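Sorting out my aunt's letters

Sun 18 November

I have spent most of the past month reading other people's post. My aunt died in the spring and left me her letters, which came in a suitcase and two carrier bags. There are 618 of them, not counting Christmas cards, and I did count, as I wanted to know how long the job would take me.

She lived in Wutgate for most of her life and before that in Karnholm, where she worked in the office of a seed merchant called Daly. She wrote to people and they wrote back. I only have their half of it, of course. Her own letters went to the people she sent them to, and most of those people are dead as well.

I began in October by putting everything in date order. This sounds simple. A lot of people write "Tuesday" at the top of a letter and nothing more. The envelopes help if the postmark is clear, but my aunt liked to save the stamps for a charity shop and cut the corner off, postmark and all. I have 85 letters I can't date, and they have their own pile. Some of them will move out of it once I know more about who had which baby when.
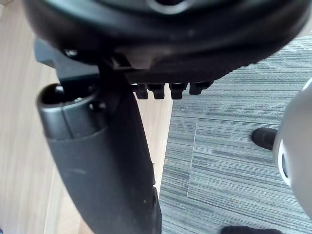 The biggest set is from Cyprian Sikora. He was a lodger in the same house in Karnholm and later moved away to run a boatyard on the Wisska. He wrote to her for over thirty years, usually on thin blue paper and on both sides, so that the ink from the back comes through and you have to hold each sheet against something dark to read it. I use the cover of an old road atlas. His letters are mainly about the weather, the price of timber and his knees. He had strong views on varnish. I had hoped for a romance and I don't think there was one, or if there was it is in her half.

What I did find was my grandfather. Nobody in the family talked about him much, and Cyprian mentions him four times in one winter as "your father, who I hope is now sleeping". I asked my mother about this and she said he'd had a bad year after the shop closed. That was all she said, but it was more than I'd heard before. I have put those letters together in one envelope and written the dates on it in pencil.

A few practical things for anyone doing the same. Take out the paper clips first. They rust, and the rust marks everything near it. Don't use elastic bands either, they go sticky and then they snap. I fold nothing that has been flat and I only unfold things once. Where a letter has split along the crease I have left it alone and put it in a plain folder. I did mend one with sticky tape on the first evening and I wish I hadn't.

I have also been making a list as I go: date, who it is from, where they were, and a line on what it says. The line is the hard part. My early ones were far too long. Now I write things like "New roof. Dog ill. Asks for jam recipe." It takes me an evening to get through 14 letters if I read them properly, and I've decided I would like to read them properly.

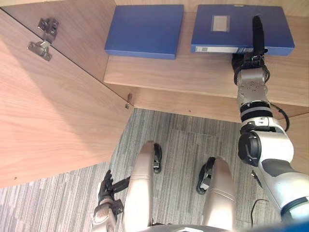
Geeta Khurana has been a great help with all this. She was my aunt's neighbour in Wutgate and is one of the few letter writers I can ring up and ask. She wrote to my aunt during the two years she lived abroad and was a bit shy about me having her letters, so I offered to give them back. She took them home for a week and then returned all but one. I haven't asked about the one.

She also told me who "the Admiral" was, which had been bothering me. He turns up in letters from three different people and is always either getting better or getting worse. I'd assumed an elderly neighbour. He was a goose. He belonged to the people at the end of the lane and used to chase the milk van. I have gone back and corrected the list.

The question now is what to do with it all when I've finished. My cousin thinks we should scan everything and I agree in principle, but she hasn't offered to do it. The record office near Karnholm might want the Daly letters, as there are quite a few from people who worked there, with wages and gossip in them. I've written to ask. The rest will stay with me for now.

I've got as far as the summer my aunt bought her first car. Three people have written to advise her against it. The next batch is mostly from Cyprian, and his knees are bad again.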